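4.2 Valuing services contributed by family members

Founders in our sample rarely put a price on work done by relatives in the first years of the business. Of the 318 firms that completed both rounds of the survey, most reported at least one family member who kept the books, handled deliveries or covered the counter without a wage. Only the firms that later sought outside money had tried to express this work in dollars, and they did so by several methods that do not agree with one another.

The first method is replacement cost. The owner estimates what a bookkeeper or driver would have charged for the same hours and records the total as a shareholder loan. Matić and Vidmar used this approach in their earlier study of Kusville retailers and found it gave the highest figures. The second is a negotiated share, where the relative receives a fixed percentage of the company when it is incorporated. The third, which we call deferred recognition, leaves the contribution off the books until a sale or a loan application forces the question.
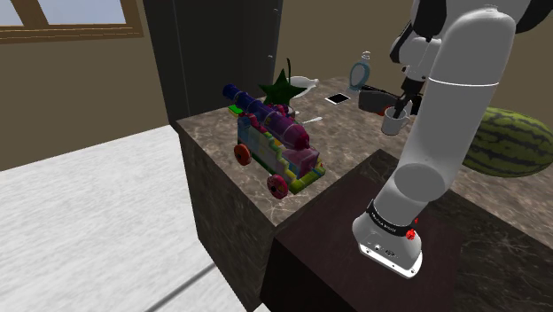
Lenders treated the three methods differently. Loan officers we interviewed were comfortable with a shareholder loan if it was postponed behind the bank's own claim, and they asked for a signed agreement to that effect. They were less comfortable with deferred recognition. One officer described a file in which an uncle's claim came up in the week the loan was to close - the owner had never mentioned him - and the application was withdrawn. Negotiated shares caused little trouble at the loan stage but more of it later, when the relative had moved away and still held a vote.

Rirnel, a housewares wholesaler with two owners, shows how the methods can overlap. Narendra Rana started the company with savings and a small line of credit. His business partner, Biljana Matić, brought in her brother Senad to run the warehouse. For the first 6 months Senad was paid nothing, and his hours were written in a notebook. When the partners incorporated in December, they converted the notebook into a share of 4 per cent, using a rate that Senad later said he had not been shown. The shares were issued, but the notebook was also entered as a loan by the company's first accountant, so the same labour was counted twice until an outside review picked it up.

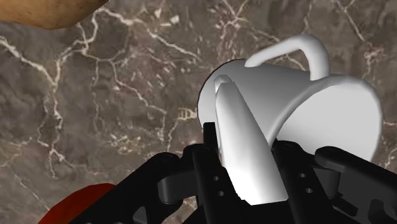

Stock contributed in place of cash raised a related problem. Owners who supplied inventory from an earlier business generally valued it at the price they had paid, even where it could no longer be sold at that price. The difficulty is greatest for goods sold by appearance. A plain white mug with a loop handle, such as the one on its side in Figure 2, may stay in a catalogue for years with little change in its wholesale price, while a seasonal pattern loses most of its value once the season ends. Vukadinović Supply, the second wholesaler in our sample, wrote down its patterned lines before issuing shares against them. Rirnel did not, and its opening balance sheet was restated as a result.

Figure 2. Plain white ceramic vessel.

We coded every non-cash contribution reported in the survey, 582 in all, by type and by the method used to value it. Contributions recorded in writing within the first year were less likely to be disputed than those recorded later. The difference held for both labour and inventory, and it did not depend on whether the contributor was a relative. We did not have enough firms in the Sasus district to test whether access to a local accountant explains part of it.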